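Report of a Visit to the Rovine Toy and Teaching Materials Works, Stovamska

Submitted by Tzu-hsuan Tsai, Early Years Resources Section

Purpose of the visit

The Section was invited to the open day held by Rovine at its Stovamska site on Thursday, June 3, 2021. The visit formed part of the review of counting and letter materials supplied to nursery and reception classes. I attended with my colleague Tzu-hsuan Sin, who is responsible for the lending collection. We were received at the main entrance by the sales office and joined a party of visitors drawn mainly from schools and libraries.

The timber store and cutting room

The tour began in the timber store, a long building at the rear of the yard. Boards are delivered there by Bansal, a local haulier, and are left to stand before they are cut. The guide explained that the waiting period is longer in winter and that no board is used until it has been tested for moisture. The store was well ordered, although the passage between the racks was narrow and visitors were asked to walk in single file.

In the cutting room the boards are reduced to strips and then to cubes. The saws were switched off for the duration of the open day, and the process was explained from drawings on the wall. Sanding is carried out in the adjoining room. The firm stated that a full batch consists of 600 cubes, and that any batch in which the corners are found to be sharp is returned for a second sanding. Mr Sin asked whether the corners could be rounded further for the youngest children. The guide replied that this had been tried, but that the cubes then stacked badly.

Colouring and lettering

Letters and numerals are applied after colouring. The works produces a single-letter range, an alphabet range with pictures, and a mixed range in which the faces of one cube may differ in colour. We were shown sample sheets for all of them. The mixed range is of most interest to the Section, as a child can sort the same set by colour, by letter or by shape of character.

We did note that the lettering on some of the older samples was small and faint. This was raised with the guide, who accepted the point and said that a bolder style would be introduced in August.

The sample room

The final part of the tour took place in the sample room, where blocks had been set out on a brown wooden table. Most lay singly, with two stacked together near the middle. The stronger colours were the easiest to read: a white letter "P" on bright blue and a white "R" on green were both clear. The dark "Y" on a white block was a good deal smaller, and the markings on another of the white blocks were fainter still. A pale yellow block, placed lower down on the left, stood well away from the rest.

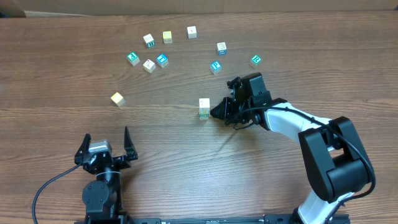
Storage and supply

Sets are supplied in cotton bags or in lidded boxes made by Diltedus. Mr Sin examined both and preferred the boxes, which can be labelled on the short side and shelved in the same way as our existing stock. The bags take up less room but are difficult to keep upright. Spare blocks may be ordered singly by letter and colour, an arrangement which our present supplier does not offer. The firm holds 700 boxed sets in stock at most times of the year, and orders from public bodies are sent out on account.

Facilities for visitors

The works is reached by a short walk from the bus stop. There is level access to all the rooms on the tour except the timber store, which has a raised sill at the door. Tea was provided in the canteen. The printed guide given to visitors was clear, though the plan on the back page shows the sanding room in its former position.

Recommendations

It is recommended that the Section obtain one boxed set of the mixed range for trial in the lending collection, and that the order be placed once the bolder lettering is available. Mr Sin will write to the firm to request a price list for spare blocks. The sample sheets brought back from the visit are held in the Section office and may be consulted there on request.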